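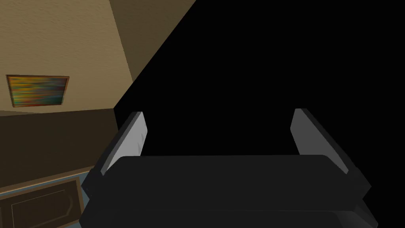 Dos dedos abiertos hacia arriba, en un render.

Un archivo municipal ha encargado un mod para un juego de construir ciudades, y el mod trata de perder papeles. Se llama Grunutero, se puede descargar gratis desde el 20 de enero de 2018 y convierte Modham, la urbe por defecto de cualquier jugador sin imaginación para los nombres, en un lugar donde las licencias de obra se traspapelan, los planos del alcantarillado acaban en el sótano equivocado y el alcalde tiene que gobernar de memoria.

El encargo viene del Archivo de Westeck, que por lo visto tenía presupuesto para divulgación y ninguna gana de imprimir otro folleto. Conviene detenerse un momento en la idea: hay gente cuyo trabajo consiste en conservar documentos y que ha pagado para que los demás experimentemos lo que pasa cuando no se conservan. Como campaña de miedo es bastante más eficaz que un cartel con un candado.

La mecánica es sencilla y algo cruel. Cada edificio que se levanta genera un expediente. Los expedientes ocupan sitio, el sitio cuesta dinero y el dinero, como en todas las ciudades virtuales, ya estaba prometido a un estadio. Si no se construyen depósitos, los papeles se amontonan en el ayuntamiento hasta los 4.000 legajos. A partir de ahí el juego empieza a elegir por su cuenta qué se olvida. Puede ser el permiso de una panadería. Puede ser el trazado de la tubería principal de gas, dato que uno echa de menos justo cuando manda excavar una línea de metro.

Detrás del invento está Ataahua Te Moana, que firma el diseño y la mayor parte del código. Según ella, la primera versión era todavía peor: los vecinos recurrían cada multa y había que encontrar el papel a mano, en una estantería navegable de 217 baldas. Se retiró tras las pruebas internas. «La gente lo abandonaba en la tercera multa, y los archiveros, en cambio, no querían parar», cuenta.

De aquella estantería queda un recuerdo en forma de minijuego opcional. Aparece cuando se inunda un depósito y consiste en decidir qué cajas se salvan antes de que suba el agua. Las etiquetas son ilegibles a propósito. Yo salvé con gran determinación una colección completa de menús de cafetería y dejé que se ahogara el censo. Durante los siguientes veinte años de partida nadie en Modham supo cuánta gente vivía allí, incluidos los encargados de cobrarles el agua.

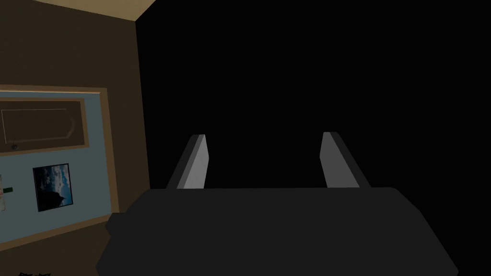
Loan Tôn, en los comentarios de la página de descarga, sostiene que lo difícil no es la inundación, que lo peor llega después: «Llevo tres partidas y en las tres me ha hundido un pleito por unas lindes. Tenía razón yo, pero no podía demostrarlo. Es el único juego de ciudades en el que he construido un segundo archivo antes que el primer hospital». Pide, eso sí, que se pueda bajar el volumen de la trituradora.

La petición está en la lista para el primer parche, previsto para abril, junto con otra más ambiciosa: la digitalización. De momento el mod se desarrolla en un eterno presente de papel y grapas. Con la actualización se podrán escanear los fondos, lo que libera espacio y abre, cómo no, una nueva familia de desgracias. Entre las anunciadas figuran los formatos que dejan de abrirse y una contraseña que solo conocía un funcionario ya jubilado.

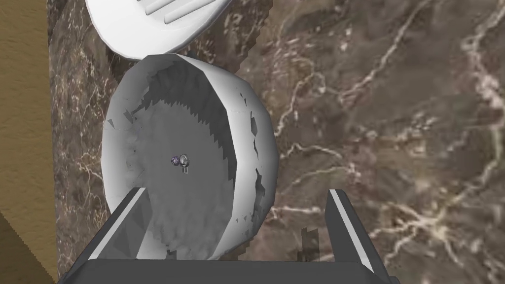 También se ampliará el catálogo de catástrofes, que ahora mismo incluye humedades, ratones, una mudanza mal organizada y la figura del Bach local, aquí escrito Bạch, un concejal generado por el programa que se lleva expedientes a casa «para leerlos con calma». No devuelve ninguno. Se le puede destituir, pero hace falta su nombramiento firmado, y a ver quién lo encuentra.

El mod lleva 1.043 descargas y 536 valoraciones, una proporción de opinantes que ya quisieran muchos referendos. Requiere el juego base y no es compatible con las partidas guardadas anteriores, que el instalador ofrece archivar. Yo le dije que sí y todavía no sé en qué carpeta las ha puesto.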